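About Mallet

Home | Services | How we work | About | Contact

Mallet records robot demonstrations. Companies and research labs send us a list of tasks they want a robot to learn, and our operators perform those tasks by hand-guiding a pair of arms, over and over, while everything is recorded. What goes back to the customer is a set of cleaned, labeled examples that their own people use for training. We do not build robots and we do not train models. We do the part in between.

Our workshop is in Prollcombe, on the ground floor of a former printing works. We have a smaller room in Plindale that is used for longer jobs and for training new operators.

How we started

Annick Rolland and Raphaël Carré set up the company after several years at a packaging machinery firm. Annick ran the test floor there and Raphaël wrote control software. Both of them had been asked to help with learning projects, and both had seen those projects stall at the same point. The software was ready, the arms were ready, and there were not enough good examples to learn from. The examples that did exist had been recorded by whoever was free that afternoon, and it showed.

The first job was 300 recordings of a single task, folding a hand towel in thirds. It took much longer than we had quoted. We lost two days to a loose camera mount and most of another to a disagreement about what counted as folded. The rules we wrote after that job are still the base of the handbook we use now.

What a job looks like

A job begins with a task sheet. The customer tells us what the robot should be able to do at the end, and we turn that into a short written instruction, a starting layout, and a clear statement of when the task is done. Rosine Ferrand writes most of these. A good task sheet fits on one page. If it runs to three, there is usually more than one task in it, and we split it up.

Next comes a pilot of 67 recordings. We chose that number on an early job and have kept it, mostly so that pilots can be compared with each other. The customer looks at the pilot and tells us what to change. Only then do we start on the full run, which for most tasks is 500 recordings per layout.
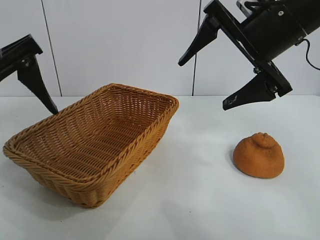
Tabletop work makes up the largest share of what we do, and most of it is moving one thing into another. The instruction for such a task can be a single line, but the starting layout needs more thought than people expect. With a wicker basket set at an angle and a small bread roll on the table to the right of it, the operator has to decide which arm takes the roll, how wide to open the fingers, and whether to come over the rim or ask the customer to let us turn the basket first. The operator's choice becomes part of what the system learns, so we settle it in the task sheet and vary it on purpose. Over a full run the basket is turned, the roll is moved nearer and farther, and the two change sides. A white table and a plain wall are our usual setting. Customers who want clutter or colored backgrounds can have them, and we record those as separate sets.

Each recording is checked by a person other than the operator who made it. The checker marks it as keep, keep with a note, or reject. Notes cover things like a second try at a grasp, a pause of more than a few seconds, or an object that was nudged on the way past. We do not throw away recordings with a second try unless the customer asks us to. Many customers want them – a system that has only seen clean grasps has no example of how to recover from a poor one.

What we deliver

Every delivery includes the video from each camera, the arm and gripper positions with matching time stamps, the written instruction, the checker's marks and notes, and a layout log. The log says how the objects were placed at the start of each recording and what was changed from the one before. Rejected recordings are kept for a year and can be sent on request.

We use Ularis, our own review tool, for checking and labeling. It was written by Quentin Masson, who still maintains it. Customers can log in to look at recordings while a job is under way and leave comments on them. Ularis is not sold separately. An export to your own format is part of the price, and it helps us to have a sample file before the pilot starts.

Our operators

Operators at Mallet are employees with regular hours. New people spend their first weeks in Plindale with Inese Priedītis, who teaches the handbook and sets the practice tasks. A trainee moves to paid customer work after 79 practice recordings in a row have been marked keep. Some get there quickly and some do not, and we have found that speed in training says little about how steady a person will be later on.

Operators work in sessions of fifty minutes and then change over, either to checking or to laying out the next set. Guiding two arms at once is tiring for the shoulders and the eyes, and tired recordings are easy to spot. The grips drift and the paths get longer. Sessions used to be longer, and the reject rate came down when we shortened them.

Work we take and work we don't

We take on household tasks, light kitting and packing, sorting, folding, and food handling with replica or packaged items. We do not work with hot surfaces, open blades or glass that can break. We don't record in private homes. We have been asked a few times to record tasks with people in reach of the arms, and so far we have said no.

Small jobs are welcome. A pilot can be ordered alone, with no promise of a full run after it, and the recordings are yours either way.

Visiting and getting in touch

The Prollcombe workshop can be visited by appointment. Our next open afternoon is 7th June, when the operators will be running a packing task and visitors may try the arms for themselves on a practice table. Please tell us you are coming, as the room is small.

For quotes, send a description of the task and, if you have them, photos of the objects. Annick answers most inquiries herself. For questions about file formats or Ularis logins, write to Quentin. Applications for operator positions go to Inese – the next training group starts in November.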